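Peltari (grasp planner)
From the Conport wiki, page started by Sidra Durrani, mostly kept up by me these days

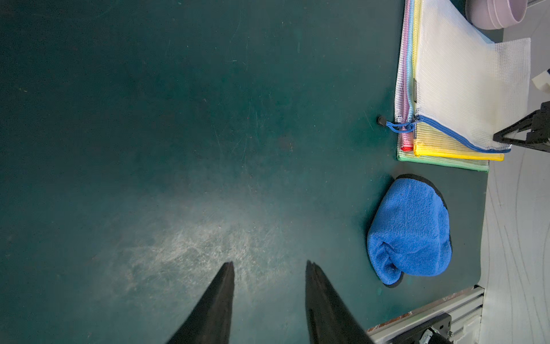
Peltari is the grasp planner we run between the perception node and the arm controller, and I've been poking at it long enough that I end up answering most of the questions, so I'm writing it down! It takes a segmented view from the wrist camera, proposes up to 40 grasps, scores them, and hands the best 12 to Ghanem (our motion planner) to check for collisions. Stacked things are where it gets interesting. With mesh pouches piled on each other, white on top and the yellow and green edges peeking out underneath, the segmenter loves to call every zipper strip its own object, and a cord pull lying out on the mat gets a mask too. The merge step glues those pieces back together by comparing depth along the borders.

History: Khalil Fakhoury wrote the first version as a plugin for Esell, our old tooling, and it ran on fixed top-down grasps only (simple, but I kind of miss it). The scorer was retrained in April on 3,065 labeled grasps.

Settings: merge_gap is the one you'll touch most. Too high and neighboring items fuse into one blob, too low and you're back to loose zippers. The planning timeout is 100 ms by default.

See also: Ghanem, Esell, wrist camera calibration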